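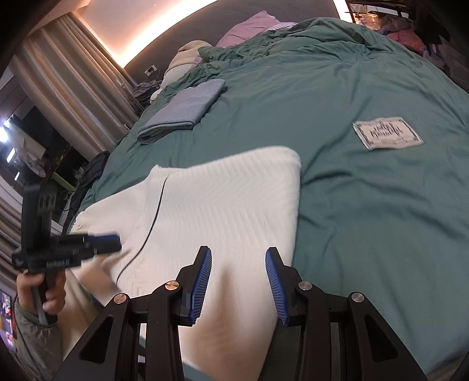 How often should you wash a pillow, as opposed to the pillowcase?
Twice a year is plenty for most of us, with a good airing in between.

We had more post about bedding this month than about anything else, so thank you to everyone who wrote in after the July issue. Several of you have moved over to the contoured sort of pillow with a quilted cover, and wanted to know whether the whole thing can go in the machine. Please don't! The cover usually unzips and will be quite happy on a gentle wash, but a foam middle soaks up water like a sponge and can tear under its own weight. Wipe it with a damp cloth and stand it by an open window – I leave mine for a full 12 hours, and longer if the weather is dull.

Duvets are another matter. Heike Mühlbauer swears by pulling hers right back in the morning and leaving the bed unmade until after breakfast, which I have taken up with great enthusiasm, as it is the only household tip that ever asked me to do less. A coloured cover (I am very fond of a teal green) should be washed inside out, and buttoned up first, or you will find every sock in the house inside it.

Iresha Gamage asks about towels for guests. I fold mine in three lengthways, then in half, and leave them on the bed where they can't be missed.

Next month we get to blankets, and Tirta Saragih has promised us her notes on storing wool. Do keep your letters coming to the Clerden office.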